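Home Explore Notifications Messages Lists Profile More

Thread time, because three of you asked what's going on with my yard and the ship, and I can't fit it in one reply.

1/ Short version: the bulk carrier we've been waiting to see off the slip since January is finally moving to the outfitting berth. I work in planning at a small repair and newbuild yard. I do not weld anything, I move boxes around on a schedule and then people yell at me.

2/ She's being built for Stavitz, who run a little fleet of coastal bulkers. Six ships right now, this one makes seven. Not a giant order by anybody's measure, but when the big yards are fighting over scraps you hug every contract you've got!

3/ The holdup was the hatch covers. We ordered them from Idex (good people, good steel) and the first pair showed up with the wrong seal channel. Wrong as in the rubber wouldn't sit down in it at all. Back they went on the same truck.

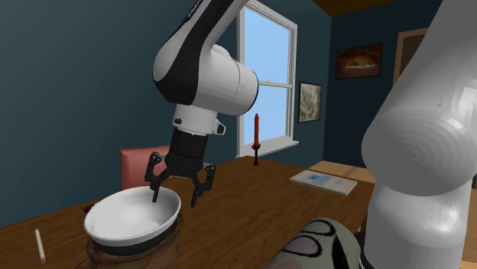
4/ Hatch covers sound boring until you have to lift one. You've got a crane driver who can't see the far side, a guy on the radio who can, and a very heavy lid that has to land square on the coaming the first time. I think of it like the gripper up there, one finger just inside the rim of the bowl and the other reaching for the far side – all the worry is at the edge. We did our lifts early in the morning before the wind got up, and I drank way too much coffee watching them.

5/ Then came the class survey. The surveyor wanted a hose test on every cover and two of them wept at the corners. Normal stuff, a bit of packing and a re-test, but it cost us a week and the painters were already booked. Painters do not like being un-booked. I have the voicemails.

6/ Somebody asked about Flesotex. Yes, they're doing the hold coating, and yes, the price went up. Thirty days' notice, it's in the contract, I read it twice hoping I'd got it wrong. Owner and yard are splitting the difference and I'm staying out of that meeting.

7/ Also yes, the Abou Zeid tug is still on our small slip. New stern gear, new rudder bearing, and now the owner would like a bigger galley while she's out of the water. Of course he would. Everyone wants a bigger galley once the bill is already scary.

8/ What I'd love people outside the business to get is how much of shipbuilding is waiting on one part. You can have a whole hull sitting there, painted, pretty as anything, and she's going nowhere until a valve the size of your fist clears customs. 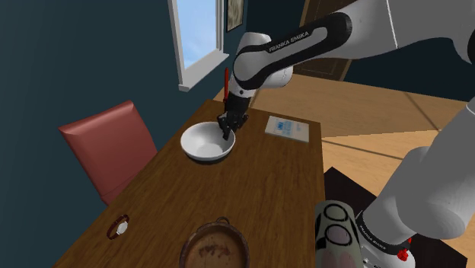 WHAT HAPPENS NEXT (for the ones who skipped to the end)

9/ Main engine alignment gets checked again once she's afloat and settled, then cabling, then the wheelhouse gear. Dock trials after that, sea trials when class and the weather agree on a day. I have a date in my schedule and I'm not posting it, I've been burned before.

10/ If you want to watch her shift berths, the public footpath by the ferry landing has the best view. She goes on the morning tide, two tugs, dead slow. Bring a jacket, it's always colder on that side of the river.

11/ Okay, my phone's buzzing and it's the paint foreman again. Will add to this when she's tied up.

Wednesday, April 28, 2021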